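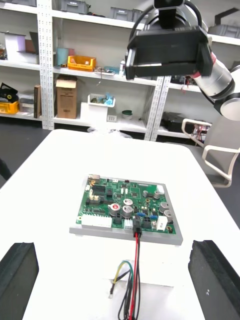

*The green board on its light gray base plate, with the black plug and its wires at the front.*

October 18, 2021

I have wanted to write about this board for a long time, but I always found a reason to do the dishes first. It is a second-hand board from the Kirau shop in Graltulbridge. I paid 15 dollars for it, and the man at the counter put it in a paper bag like a sandwich.

When I started to learn electronics I was afraid of boards like this one. In my first language we have a word for a drawer that is so full you don't want to open it, and that was my feeling. So many small parts, and all of them with a job! My way out of it was to learn the big parts first and let the small ones wait.

The big silver capacitors are a good beginning. There are three together near the middle, and one has a red marking on top. I like them because they are the same all over the world and you can find them with your eyes half closed. But please be careful with big capacitors. They can keep a charge after the power is off, and my course book (the old Zikitau one, with the yellow cover) repeats this in every chapter. I used to think it was too much. Now I think the writer had a bad experience.

After the capacitors I learned connectors, and these became my favourite part. A connector tells you how the board was meant to live with other things. The long white one on the left has a whole row of pins, and it took me an evening with a meter to make a drawing of it. I made a mistake at the start of the row, so every number after it was wrong, and I had to do the drawing again from the first pin.

The wires at the front are simpler. Red and black go straight down together, and the yellow and the green go off to the left, with bare metal terminals at the ends. I don't like bare ends near anything with power. They are on my list to be covered with small sleeves before I try the board for the first time. 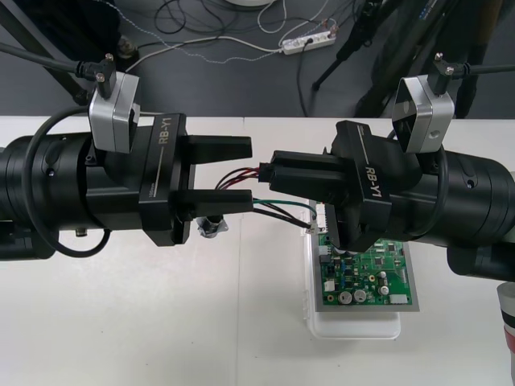 *Black connector with the red and black wires, held just above the board.*

I have also learned some things about plugs, slowly. Hold the plug by its hard body and leave the wires alone. Look at the shape before you push, because many plugs have a little rib on one side and will go in only one way. If it doesn't want to go, take it out and look again. My first plug I pushed with all my force, and I bent two pins on a board that was not cheap.

It also helps to let the wires lie in the direction they want. If they are twisted, they pull on the plug and it sits crooked. I turn the whole bundle a little before I bring it close, and then it goes more quietly. I don't know if this is the correct technique, but it works for me.

The base plate was a good idea too. It is a bit bigger than the board on every side, so I can move everything by the plate and my fingers stay off the parts. My other board, which I call Fu, has no plate and I am always nervous when I pick it up.

Next I have to buy the sleeves, and also find my good tweezers. In December I would like to power it for the first time. If somebody reading knows a nice way to label wires that doesn't leave glue on them, please write me a comment. I have tried paper tape, and it falls off after a few weeks.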